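Step 3: Tune the switch from door to pickup

Load the Pilcombe house in Rello and open the head view. Set the planner to stop 3 cm short of the knob, then let the wrist controller close in.
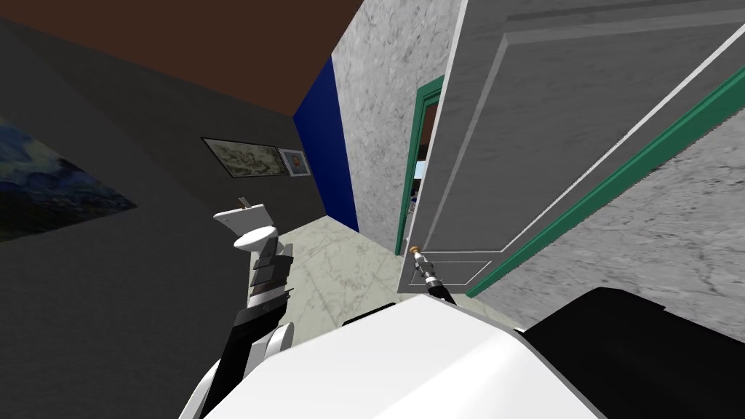 Head view, right gripper at the brass knob

Now the fun part – switch to the wrist view! Set the grasp target to the nearest object and run 4 tries. Overlapping shapes are a great test for the segmenter. 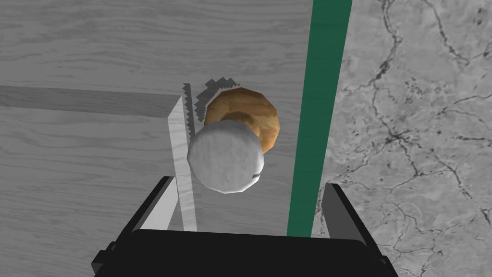 Wrist view, white object ahead of the tan one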